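Skutard

A word list of what people call cloth, clothes and the state they're in

Hi! I started this because my aunt and I couldn't agree on what a "jumper" was, and then it got out of hand. Skutard is one CSV file with 1170 entries, sent in by 40 people, mostly from Trillthorpe and Bullstead. It's the everyday stuff — words for creases, for fluff, for the sock that's gone thin at the heel.

What's in the file

Each row is one word as one person uses it. There are 12 columns, but you'll mostly want word, meaning, place and said_by_age. The notes column is a mess and I love it. Some people wrote a whole story in there (go read the ones under "scrumpled").

Words for folds and wrinkles get their own tag, folds, and it's the tag with the most arguments in it. Abla Zein split it into soft folds and sharp creases, and I kept her split.
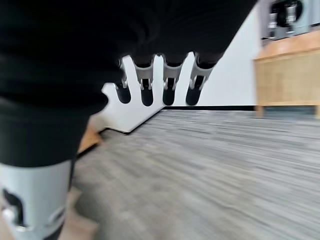
Black fabric with faint folds, above four fingers with rounded black tips.

How I cleaned it

By hand, mostly in October, with too much tea. If two spellings came from the same town I merged them and kept the other one in alt_spelling. One word can have up to eight of those. Prys Lougher checked the Bullstead rows and took out a few that were clearly his cousin being funny.

Knitting words are the shaky part. "Rib" and "welt" get swapped all the time and I left them as people sent them, so please don't treat this as a pattern dictionary!

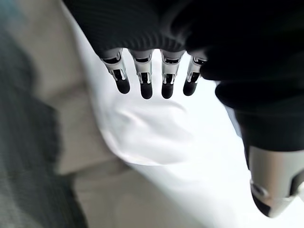
Fine ribbed knit in black, crumpled white cloth underneath.

Known problems

Trillthorpe is way overrepresented. Ages are in bands and some are blank. Kiri Bright found a batch where place and meaning were swapped, which I've fixed, but there could be more hiding.

Using it

Do what you like with it, just say where you got it. If you want to add words, open an issue with the word, what it means to you and where you grew up. Angus Pirihi is working on a Zapata version with sound clips, so ask him about that one and not me.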